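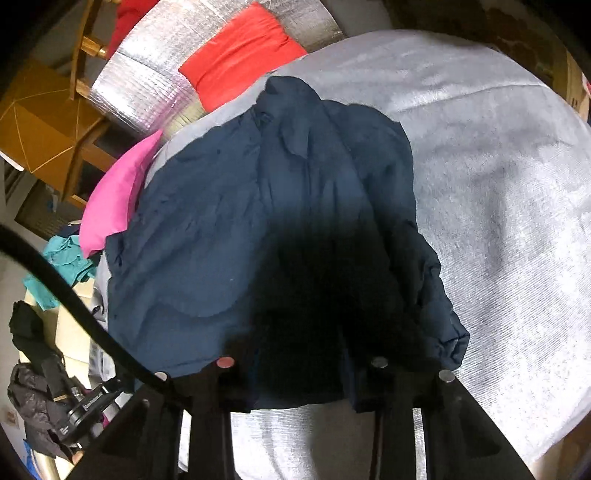 2022年8月,星期一,闷,傍晚下了一阵雨又停了

胳膊酸。右手虎口那里磨红了一块,贴了创可贴,打字的时候老是碰到空格键。洗完澡坐下来先把今天的记了,不然明天又混成一团,上礼拜的几天我现在已经完全分不出谁是谁了。

今天全天叠衣服。早上出门前还想着先把Dusside那边要的格式改完再开工,结果一到就发现手持夹爪的电没充进去,插头松了一个晚上!充电的工夫我就把衣服全倒出来重新分了一遍,有领子的一堆,没领子的一堆,带帽子的单独扔一边(带帽子的我现在看见就头疼,帽子往哪边翻都有人有意见)。分完电也够了,格式的事就这么拖到了下午,再拖到明天。

第一件拿的是那件深灰蓝的,带领子的,我们管它叫"老蓝"。它领子是有厚度的,立着一圈,夹爪从侧面进去能咬住,从上面往下压就只会把领子压塌。我以前总是从上面下手,图快,回放的时候才看出来每次都要补一下。今天改成先把手腕放低,贴着布面平推过去,手指张到一半,碰到领子边了再合。慢是慢,但动作干净多了。我现在有点信那个说法:人觉得别扭的动作,往往是因为人自己手上有五根手指,夹爪只有两根,你得先忘掉自己有拇指。

说到这个,上午我又犯了老毛病,左手忍不住要帮忙。衣服下摆翘起来一个角,我左手已经伸出去了,快碰到布了才想起来在录。那一条只能作废。我给自己定的规矩是左手插口袋,今天穿的裤子偏偏没有口袋!后来就把左手背在后面,像饭店里倒酒的,背了一上午,肩膀比夹东西那只手还酸。

袖子还是最难的。躯干那一大片怎么都好说,平的,有褶也是浅褶,推一下就开了。袖子不行,袖子下半截会自己拧,拧成一根绳子,袖口团在里头,你根本看不出哪边是正面。上个月写的操作说明里写的是"抓住袖口,向外拉直,再向内折",就这么一句,写的时候觉得清楚得很。可是袖口拧在里面的时候,抓哪儿?我今天试了几种:一种是抓袖子中段先抖一下,把它抖开;一种是夹着肩膀那头往上提,让袖子自己垂直了再放;还有一种是不管它,拧着就折进去,反正最后压在底下。

第三种叠出来最快,外面看还挺像样。但我犹豫了半天要不要留。留了,它就会学到"拧着也行"。下午问了组里,意见分成两边,一边说真实世界就是这样的,谁在家叠衣服会把每条袖子都捋直;另一边说那我们收的就是懒人的数据,学出来一个懒机器。我自己偏向后一边,可是又觉得前一边也没错到哪去。先在备注栏里打了个标签"袖口未展开",留着,以后要筛也筛得出来。标签这种东西多打一个不要钱,少打一个回头要看几天录像,我四月份已经吃过这个亏了。

四月份那批我今天中午又翻了一下,为了对比速度。哎呀,那时候的手真是抖。夹爪悬在衣服上面,晃来晃去,像在找蚊子。而且那时候开头都不统一,有的是夹爪已经搭在布上才开始录,有的是先拍了好久天花板。当时觉得没关系,后期剪一剪。后来那个模型跑出来,每次开工之前都要先抬头愣一会儿,大家笑了一整天,笑完了就该我去一条一条剪。所以现在的开头我卡得很死:夹爪进入位置,停住,心里数两拍,再动。结尾也是,松开,退后,停住,再按停。

午饭在Tanetti吃的,楼下那家,冷面涨价了,量没涨。坐在窗边吹了会儿冷气,脑子里还在叠东西。看见隔壁桌的餐巾纸,手就想去捏那个角,真的是病。

下午光线变了。上午太阳在另一边,布面上亮得很均匀,到了两点多,影子就盖上来了,又黑又沉,正好压在衣服的下半截。深颜色的布一进影子就什么都没有了,褶子在哪,下摆在哪,回放里面就是一团黑。那个银灰色的罩布倒是反过来,有一边亮得发白,布面上一闪一闪的。一个太黑一个太亮,挤在一个画面里,曝光顾了这头顾不了那头。

我一开始想换位置,把整个台面挪到里头去,都已经动手搬了,又放回来了。要它以后在谁家里都能干活,谁家没有影子呢?而且人自己的影子、手臂的影子,本来就会落上去,挪到哪儿都一样。四月份那批全是在灯下面收的,光特别平,后来拿到Altow那边去试,人家的房间是大窗户,下午三点一过它就开始往空气里夹。所以影子不能躲。但是又不能全是影子,要是每一条的下摆都看不清,那它也学不到下摆在哪儿。最后是折中,深色的衣服一半放在上午收,一半放在下午收,浅色的反过来。时间表我写在白板上了,明天照这个来,看会不会好一点。

换衣服的空当我还试了另一件事,就是每次开始之前怎么"弄乱"。以前是随手一扔。可是人随手一扔也有习惯的,我扔出来的十有八九领子朝外、肚子朝上,自己看不出来,把开头的画面排在一起就特别明显,简直像同一张。今天就换着法子来:拎着一只袖子放下去,拎着下摆放下去,团成一团再松手,还有铺得平平的只把袖子弄乱。铺平的那种我本来嫌它太简单,后来想想也得有,不然它没见过简单的,碰到已经平的还要去扯两下。

扯两下这个毛病是真有的!上一版就是,衣服都叠好了,它还要去摸一摸边,摸着摸着又摸散了。大家猜是因为我们自己录的时候就爱摸。我回去看,真的,我每次叠完都要在上面拍一下,轻轻一拍,毫无用处,纯粹是心里舒服。我妈叠完衣服也拍。这个动作大概是遗传的。现在禁止拍,叠完就松手,退,停。今天还是拍了几次,都删了。

周围那些乱七八糟的东西收不收,今天也纠结了一下。垫子、布头、线什么的堆在旁边,按理说应该清干净,清干净了好看,发给Dusside那边的人看也体面。但上回讨论过,背景要经常变,不要每次都是一块干净台子。所以我就随它去了,只要不掉到衣服上就行。那个亮粉色的靠垫倒是有点担心,颜色太抢,而且挨着衣服近,怕它以后以为旁边必须有个粉的才能开工。明天把它换个位置,后天再拿走一天,这样好歹有个变化。

线也烦。黑的那根,粗,从左边过来接到夹爪上,手往右伸的时候它就绷着,整个手腕会被拽一下。这个拽一下在轨迹里是看得出来的,一个小小的尖。我用胶带固定过,胶带粘着粘着就翘起来了,又怕它粘到布上。最后的办法是每做完一条就把线往回捋一把,留出富余来。听起来很笨,但下午的轨迹确实平了很多。Orbán那套新的夹爪说是不带线的,说了多久了,还没见到东西。上次演示给我们看的时候倒是挺漂亮,轻,手指头那里的力气也细,不过我拿在手里总觉得电池那边坠,录一整天会不会更累不好讲。等到了再说吧。

现在这套我倒是摸熟了,开合的手感,合到哪里布会打滑,心里都有数。夹薄的要合到底再送一点点,夹厚的合到底反而会把布从指尖挤出去,得留一丝。领子、门襟、袖口这种地方叠了几层,都算厚的。这些东西写进说明里没人看得懂的,我写过一版,自己隔一个星期看都不知道在讲什么,"留一丝"是留多少?只能让新来的自己上手夹。周三有两个新人来,我打算第一天什么都不录,就让他们夹着玩,夹毛巾,夹袜子,夹到不骂人了再说。

毛巾是真的好夹啊。下午收工前拿毛巾换了换脑子,方的,没领子没袖子,对折再对折,一口气做下来像在休假。

收工的时候看了一下总数,到今天为止叠衣服这一项合格的有463条。今天一天的是21条,比我想的少。作废的有7条,原因我都写了:左手入镜的,开头没停够的,中间夹爪断了一下连接的,拍了一下的(拍的最多)。组里有人觉得21条太慢了,说别的组一天能收多少多少。可是人家收的是把杯子从这边拿到那边啊,杯子又不会拧成绳子。再说了,每一条我都从头到尾看过回放,这个时间也得算吧。算了,不比了,比来比去晚上睡不着。

有一条我特别喜欢,要记下来。就是老蓝,下午影子最重的时候录的,我本来以为肯定要废。夹肩膀的时候没夹住,滑了,布弹回去,领子歪到一边。换以前我就停下来重来了,今天不知道怎么的没停,顺着歪的那个方向推了一把,把领子推正,再从另一侧进去夹,夹住了,后面一路都顺。回放看起来就像一个人干活的时候手滑了一下,又接着干,很自然。这种"滑了再救回来"的,我们手上太少太少了,全都是一次成功的漂亮样子,难怪它一滑就傻在那里。我给它打了个标签叫"补救",然后去翻了一下,整个库里带这个标签的居然就它一个。

那是不是应该专门收一些?故意滑一下,再救。可故意的滑跟真的滑又不太一样,故意的时候手已经知道要往哪边去补了,中间没有那个慌的半秒。我试着故意滑了几次,假得很,像在演戏。也许让新人来录反而好,他们会滑得很真诚,哈哈。这个周三可以试试,先不告诉他们,录着,滑了也不许停,自己想办法弄回来。要是真行,那我前面说的第一天什么都不录就得改。再想想。

晚上回来在路上淋到了雨,不大。到家把晾着的衣服收进来,坐在床边叠,叠到第三件发现自己用右手的两根手指在捏,左手背在后面。

袖子还捋了半天。

明天要做的:格式,今天无论如何欠下的,上午第一件事先弄它,弄完再碰夹爪。充电插头拿胶带缠一下,睡前、不对,下班前看一眼灯亮没亮。粉靠垫挪走。把"袖口未展开"的都挑出来放一个文件夹,等开会再定。问Orbán那边到底什么时候发货。买创可贴,要宽的那种。找一条有口袋的裤子。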